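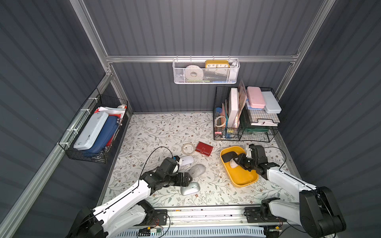
My sister says a mouse isn't clutter until you own a second one, and I had to put the phone down and think about that for a minute, with one mouse under my hand and four more in the drawer by my knee.

I have been trying to clear my desk since November. Paper was easy (recycling, done). Pens, fine. Then I got to the mice and everything stopped. Why do we keep these things? One came with a computer I no longer have. One clicks twice when I click once, and I am still saving it for emergencies, as if an emergency would go better with a mouse that can't count.

So I got a tray. A shallow one, nothing fancy, because in a deep bin they vanish under the cables and you buy another one by spring. I've gone yellow, which shows up nicely against a busy tablecloth, and the rule is that every mouse in the house goes into it before I decide anything. White ones, silver ones, that little two-tone travel one, all of them! You really do need to see them together.

Cables get coiled on their own and kept well away from the mice. Pencil cases and folders go up off the table entirely, standing in a wire mesh basket on the wall. I looked at a very handsome one at Coltstead, then went home and hung up an old one with cable ties, and it has held fine.

What I can't place is the small stuff. A coin purse, a snapped bit of clear plastic that might belong to something important. I gave those the middle of the table and 9 days. The purse is still there, and last night I caught myself putting a battery next to it.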